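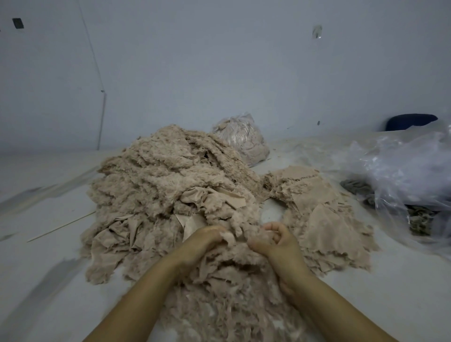
Trastora 파일 천 조각 분류 기록 README

개요
털이 있는 베이지색 파일 원단 조각을 손으로 뜯고 나눈 작업의 기록이다. 항목은 모두 228개이고, 항목 하나가 한 줌에 해당한다. 처음 계획서에는 2000개라고 적혀 있었는데 그 숫자가 어디서 나왔는지 지금도 모르겠다. 인용하지 말 것.

재료
Preltside 창고에서 받은 자투리. 납품서에는 "균일한 재단 잔여물"이라고 되어 있으나 믿을 만한 표현은 아니다. 조각마다 크기가 제각각이고 가장자리는 거칠게 뜯겨 있다. 털 쪽은 길고 부스스하며 뒷면은 촘촘하고 매끈한 바탕천이다. 색은 베이지로만 적었다. 황갈색과 회갈색을 구분하자는 의견이 있었지만 같은 조각을 두 번 보여 주면 답이 달라져서 뺐다. 섬유 성분은 확인하지 못했다. 납품서의 성분란은 비어 있다.

작업 방식
바닥에 더미를 쌓아 놓고 맨손으로 한 줌씩 집어 당긴다. 바탕천이 넓게 남은 조각은 옆으로 빼서 얇게 펼치고, 털 뭉치만 떨어져 나온 것은 따로 모은다. 아직 손대지 않은 분량은 투명 비닐봉지에 둔다. 봉지에서 꺼내면 부피가 금방 불어나므로 부피로 양을 비교하는 것은 의미가 없다고 본다. 무게만 쓴다.

필드
id: 일련번호
weight_g: 한 줌의 무게(g). 저울 최소 눈금이 8g이라 가벼운 털 뭉치는 전부 0으로 찍혔다. 0은 결측이 아니다.
backing: 바탕천이 남은 정도. 없음, 일부, 대부분
side_up: 펼쳤을 때 위로 온 면. 털, 바탕, 섞임
note: 자유 기록. 절반 넘게 비어 있음

알려진 문제
backing의 "일부"와 "대부분"은 경계가 흐리다. Annamalai 쪽 지침은 눈대중으로 충분하다고 하지만 재분류해 보면 꽤 많이 뒤집힌다. 이 필드로 통계를 내는 것은 권하지 않는다.
접힌 조각은 side_up이 거의 무의미하다. 펴서 기록하기로 했는데 실제로 다 폈는지는 의심스럽다.
더미 아래쪽에서 나온 조각과 위쪽에서 나온 조각을 구별하지 않았다. 나중에 필요하다는 요청이 왔으나 복구할 방법이 없다.
바닥에 흩어진 잔털은 어느 항목에도 들어가지 않는다. 무게 합계가 입고량과 맞지 않는 까닭이 이것뿐인지는 모른다.

용도
충전재로 재사용할 수 있는지 가늠할 때 참고하는 정도. Wurkari 소개문에 나오는 "완전 재활용 가능"이라는 문구의 근거로는 쓸 수 없다. 그런 것을 측정한 적이 없다.

변경 사항
9월: id 중복 수정, side_up에 "섞임" 추가. 3000번대 id는 시험 입력이라 삭제했다. 이전 판을 받은 사람은 새로 받을 것.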